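**Can I reuse a box with a torn rim for moving books?**

*posted by turham_attic, 29 November 2023*

Hi everybody! I'm packing up the spare bedroom bit by bit (we're moving over to the Gristoden side of town, and I'm doing it slowly because my back isn't what it was) and I've been saving boxes since July. Most are fine, but a few have lost their top flaps, and I hate to throw out good cardboard.

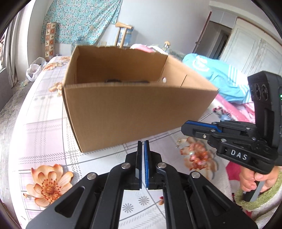

My books are mostly paperbacks, with a few heavy cookbooks I'd never part with. The box on the bed is the kind I mean, with no top flaps and a rim that's torn unevenly along the top, plus a small round hole in the side near the upper edge. Would you trust it with books, or should I keep it for pillows and such? And how do you close a box with nothing to fold over?

**jeltar_jane**

I'd use it, but not for the cookbooks! Run packing tape all the way around the outside just under the rim, two laps, and fold a second strip over the torn edge so it doesn't keep ripping. The little hole won't matter, I'd leave it alone. For a lid, cut a panel from another box a couple of inches bigger all around, score it, fold the edges down and tape it on. I did almost 400 paperbacks like that last time and only lost one box, which was my own fault for dragging it down the steps. Pick it up from underneath, and don't stack anything on top. Good luck with the move, and be kind to that back of yours.

**box53**

just buy new ones, they're cheap

**Lytvynenko**

Pillows and sweaters for me. If you do put books in, stop at half full and fill the rest with towels.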